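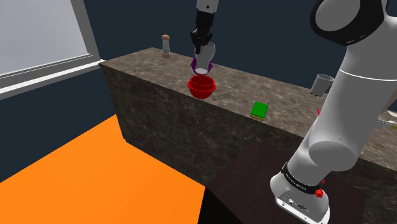

## Séance 6 : les corvées, où en est-on ?

*Notes de cours, Araba Aryee. À relire avant le TD de mardi. Les passages entre crochets sont pour ceux qui ont choisi l'option commande.*

La question posée en fin de séance 5 était : « Une machine peut-elle débarrasser une cuisine ? » Vous avez presque tous répondu oui, avec des vidéos à l'appui. Les vidéos durent quarante secondes et comportent trois coupes. On reprend donc calmement.

### 1. Ce qu'on appelle une corvée

Dans le langage courant, « ranger la vaisselle » est une tâche. Pour un bras fixé à une table, c'est un chapelet de sous-tâches dont chacune possède son mode d'échec :

- repérer l'objet, y compris quand il est à moitié caché par le bras lui-même ;
- choisir une prise (bord, paroi, anse s'il y en a une) ;
- soulever sans renverser ce qui se trouve à côté ;
- amener l'objet au-dessus de la cible, dans la bonne orientation ;
- lâcher au bon moment, à la bonne hauteur.

Le dernier point fait rire en amphi. Il fait moins rire en TP. Prenez une tasse tenue à l'envers au-dessus d'un bol : veut-on la vider, la poser dedans, la retourner sur le bord ? La posture est à peu près la même, la consigne ne l'est pas. Un enfant de quatre ans demande. Un contrôleur s'exécute, avec une belle assurance.

[Option commande : la hauteur de lâcher est un paramètre de la politique, pas une constante du script. J'ai corrigé l'an dernier des copies où elle valait zéro.]

### 2. La cuisine simulée et l'autre

Le banc Basetness, que nous utilisons toute l'année, est une cuisine de synthèse. Ses avantages sont connus : rien ne casse, rien ne colle, et l'éponge n'a jamais servi. On peut y faire tomber la même tasse toute la nuit sans que personne ne vienne se plaindre du bruit.

Résultats de la promotion précédente, pour la consigne « mettre la tasse dans le bol » :

| Condition | Essais | Réussites |
|---|---|---|
| Simulation, positions apprises | 1141 | 534 |
| Simulation, positions nouvelles | 298 | 119 |

Moins d'une fois sur deux dans le premier cas, quatre fois sur dix dans le second. Le communiqué interne de Weltau parlait d'un « majordome de nouvelle génération ». Je vous laisse imaginer le majordome.

Attention à la lecture du tableau. « Réussite » signifie ici que la tasse finit dans le bol en moins d'une minute. Ce qui arrive au reste du plan de travail n'entre pas dans le score. Une trajectoire qui balaie le moulin à poivre au passage compte comme un succès, et il y en a eu. Au TD, vous proposerez un critère plus honnête et vous recalculerez ; préparez-vous à une légère déprime.

### 3. Et dans les ateliers ?

Même histoire, mieux éclairée. Chez Granstead, l'équipe a automatisé la mise en caisse d'un seul modèle de flacon, et cela marche très bien : pièce identique, position identique, caisse identique. On a ensuite changé le bouchon. La ligne a repris après deux jours de réglages, pendant lesquels les opérateurs ont mis les flacons en caisse à la main, sans formation complémentaire.

Retenez la distinction suivante, elle tombera :

1. **Tâche répétée** : on connaît l'objet, on connaît l'endroit. Problème largement réglé, parfois depuis avant votre naissance.
2. **Tâche variée** : objets connus, endroits changeants. C'est notre tableau ci-dessus.
3. **Tâche ouverte** : « mets un peu d'ordre ». Problème non réglé, y compris chez un bon nombre d'étudiants.

Pereyra vend une offre qui se réclame de la catégorie 3. La notice, annexe B, précise que l'utilisateur doit dégager la surface au préalable. Lisez toujours les annexes.

### 4. Pourquoi c'est difficile (version courte)

Une pince à deux doigts n'est pas une main. Elle serre ou elle desserre, et le contact se joue sur deux petites surfaces. Une tasse rigide s'en accommode ; une éponge se déforme, ce qui déplace le point de prise pendant la prise. Ajoutez un objet creux dont l'intérieur est sombre, et l'estimation de profondeur invente volontiers un fond.

Il y a aussi la question du temps. Un humain débarrasse en pensant à autre chose. Nos politiques y consacrent toute leur attention et vont plus lentement.

### Pour mardi

- Relire la partie 1 et dresser la liste des modes d'échec pour « poser l'éponge dans l'évier ». Le banc n'a pas d'évier : dites ce que vous en faites.
- Refaire les deux pourcentages du tableau, avec intervalle de confiance.
- Option commande : apporter la trace d'un essai raté. Un vrai. Ceux qui n'en ont pas passeront me voir à la pause.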